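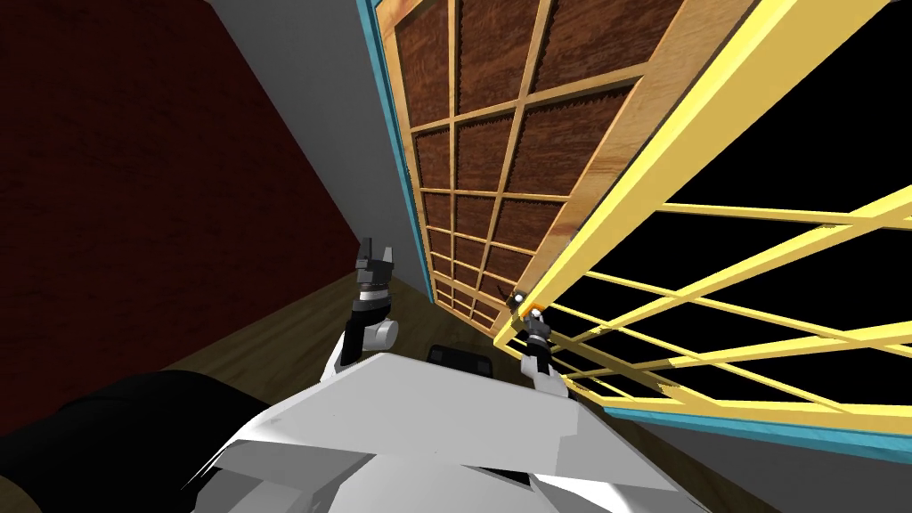

Hanging a heavy sliding door on an old top track — replace the rollers or the whole track?

Posted by clalthorpe_ed, 7/16/20

We have a sliding door between the back hall and the den that has gotten harder to move every year. It hangs from a top track and there is a small guide on the floor. The last foot or so takes a real shove, and it makes a grinding noise on the way back. I took the trim off one side and found two hanger rollers, both with flat spots. The track is steel and looks straight to me, but I only put a short level on it.

The rollers have no brand on them. The closest match I can find is the Ateck hanger, but the stem looks a bit longer. A local shop, Economou, quoted me $1,169 for a new Larnusent track kit with labor, which is more than I wanted to spend on one door. Can I just change the rollers? The house is 1,805 square feet and there is only this one slider, so I'm not looking to buy special tools.

trackside_50

Change the rollers first. Flat spots will cause exactly what you have. A slightly longer stem is fine as long as you have room to adjust it, so measure from the bottom of the track to the top of the door before you order. If the new stem is longer than that gap, the door will drag on the floor.

Get a second person to help lift the door off. Back out the floor guide, tilt the bottom toward you, and lift the rollers out at the notch in the track. Some tracks have no notch and you have to take the end stop off. Vacuum the track while it is open and wipe it with a dry rag. Don't put grease in there. It holds dirt and you will be doing this again in a year.

Check the screws holding the track too. If one has pulled loose, the track will sag under load and look straight again once the door is off. That would explain the last foot being stiff. 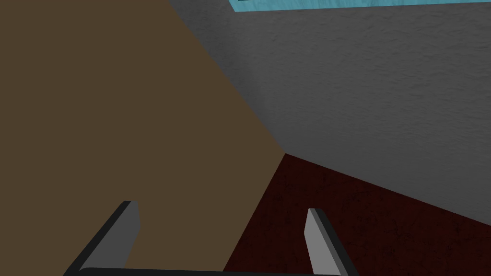 mossbank replied that the floor guide should be checked before any of this. On a door that had been rubbing for years, the guide had shifted sideways by the width of a pencil, and moving it back cured most of the dragging. The rollers still got replaced, but later.

gluepot77

get the kit. old track is never worth it

Comments

dlr_north: My quote was $3,590 for a double door, so yours isn't the worst I've seen.

clalthorpe_ed: Two screws were loose at the stiff end. Tightened them and ordered rollers. Thanks.

Related

Pocket door jumps off track
Best screws for a door header
How to plane the bottom of a door
Closet door rollers, plastic or steel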